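Brivcombe Tabletop Simulation Kit
Acceptance checklist with reviewer comments
Reviewer: Naima Abdelaziz
Second reader: Nestor Ignacio
Supplier: Letamon
Date of review: 2026-10-17
Result: accepted with 2 open items (see 4.2 and 5.3)

Scope

This checklist covers the simulation part of the kit only: the tabletop scene, the arm model, the cups, bowl and ball, and the episode recorder. Hardware is on a separate sheet kept by Edgars Kairys. Marks used are OK, OPEN and N/A.

1. Delivery and install

1.1 Package matches order. OK
1.2 License file loads without a network connection. OK
Comment: The path to the license file can't contain spaces. Put this in our setup notes.
1.3 Clean install on a machine with no earlier version. OK
1.4 Uninstall removes everything. OK
Comment: It leaves the log folder behind. We want the logs, so I passed it.

2. Scene content

2.1 Table, floor and walls load with textures. OK
2.2 Object colors can be told apart by an operator at normal screen size. OK
Comment: Blue and green cups are fine. Sigita Krūmiņa asked for a check on a cheap monitor as well, and they were fine there too.
2.3 Objects start upright and stay put when nothing touches them. OK
2.4 Wood grain doesn't shimmer when the camera moves. OK
Comment: The grain on this table is strong and has a large knot. If you are testing a vision model, run the plain gray table too and compare.
2.5 Shadows present under objects. OK
Comment: They are faint. The arm throws very little shadow on the table. Good enough for our use, but don't rely on shadows to judge height.

3. Views

3.1 Side view shows arm, gripper and work area together. OK
3.2 Overhead view is sharp at close range. OK
Comment: A close overhead view may lose part of a large object. The bowl does not fit in it completely. Use the wider setting if your task needs the whole rim.
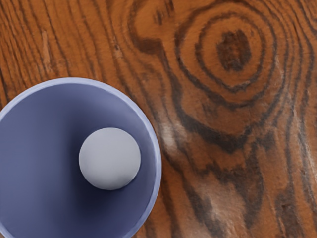
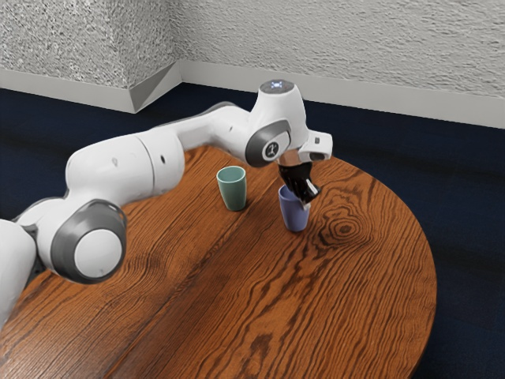 Bowl and ball from overhead; arm at the blue cup from the side.

3.3 Views are saved with the episode they belong to. OK
3.4 Switching views does not pause the physics. OK

4. Arm and gripper

4.1 Joint limits are enforced. OK
Comment: I drove each joint to its limit in both directions. The arm stops and the log gives the joint number.
4.2 Contact between gripper and cup rim is reported. OPEN
Comment: Contact shows up in the log, but light contact is sometimes logged twice. Anyone counting contacts will get the wrong total. Letamon has the log files and says a fix is planned for December.
4.3 Stop command halts the arm at any point in a move. OK
Comment: Tested during approach, during grasp and while lifting. Nestor repeated all of it from the second workstation.
4.4 Arm does not pass through the table when given a bad target. OK
4.5 Gripper opens on reset. OK
Comment: If it is holding something at reset, the object goes back to its start position. The manual says it drops. The manual needs correcting.

5. Recorder

5.1 Episodes save without gaps. OK
Comment: 1,236 episodes saved in the long run, none missing.
5.2 Files open in Wevevico without conversion. OK
5.3 Failed episodes are labeled as failed. OPEN
Comment: 136 episodes from the long run ended by timeout and carry no label at all. They have to be found by length. This is a safety point for us as well as a bookkeeping one, as an unlabeled timeout could end up in a set used to drive a real arm. Do not export from the recorder until the timeouts have been sorted out by hand.
5.4 Recorder warns when the disk is nearly full. OK

6. Before moving to a real arm

6.1 Speed limit in the kit matches the limit on the cell. N/A for this review
6.2 Person responsible for the cell has read items 4.2 and 5.3. OK
Comment: Baiba Butkienė has read both.
6.3 Simulated stop command is not treated as a test of the physical stop button. OK
Comment: Wording added to the operator sheet. The physical button gets its own test, every time.

Reviewer's note

The kit does what we ordered it for. Install was easy and support answered within 4 hours both times we wrote. I would renew it. The manual is behind the software in several places, so check the release notes first. Items 4.2 and 5.3 will be retested when the next version arrives, and the rest of the sheet stands unless the arm model changes.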